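The long table is back at Flarkholm
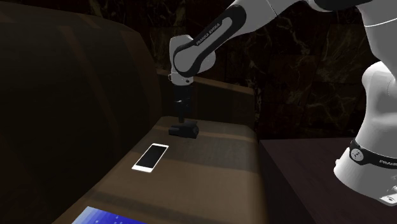 14 comments | 62 shares

If you came to any of the soup nights last winter you already know what I'm going to go on about, so feel free to skip down to the times. For everyone else: from December on, the big room at Flarkholm goes back to one long table, one pot (well, two pots, the second one is always without meat) and whoever turns up. I've been waiting for this since the clocks changed!

The idea came from Hye-jin Tak, who grew up with a grandmother who could not cook for fewer than twelve people and never saw why she should learn. Hye-jin started by making kimchi stew for the people on her floor, then for the people on the floor below, and by the time I heard of it there was a line on the stairs. Flarkholm had a kitchen that sat dark most evenings. You can guess the rest.

What I love most is how the soup changes depending on who has the spoon. Last season we had a split pea so thick you could have hung a coat on it, a sour rye soup that half the table had never heard of and the other half had been missing for years, and a fish soup with so much dill in it that my scarf smelled green for a week. My own turn was a plain potato and leek. I was nervous all day and then a kid of maybe six asked for a third bowl, and I have been unbearable about it ever since.

A few things are different this year. The bread is coming from Moon, the little bakery behind the tram stop, and they've promised the dark seeded loaf as well as the white. Anyone who has eaten the end piece of that seeded loaf with cold butter knows why I'm excited. We're also starting a bit earlier, at 5:30, so families with small children can eat and get home before bath time. The kitchen stays open until the pots are empty.

We can seat 30 at a time, and on the busier evenings there will be a second sitting once the first group has cleared. Please don't let that put you off! Waiting is half the fun, there's tea on the side counter, and last year two people who met in that line ended up singing in the same choir.

Soup is $3 a bowl, $2 for kids, and seconds are free. Last winter the bowls brought in $1,799 over the season, which paid for every onion and lentil and left enough over for the huge new stockpot. It needs two people to lift it and it is beautiful.

We still need cooks. You don't have to be good at it in any fancy way, you just need one soup you like and a free afternoon. Hye-jin will be in the kitchen with you the first time and she knows where everything is, including the good ladle, which she hides. If your recipe feeds four, bring it anyway and she'll do the sums. Peelers and dishwashers are just as welcome, and peelers get the gossip.

Sign up on the sheet by the front door, or reply to this newsletter with the name of your soup. Please list anything people might be allergic to, nuts and celery especially. And bring your own bowl if you have a favorite. Mine's the chipped blue one, hands off.

Like 87 | Share 62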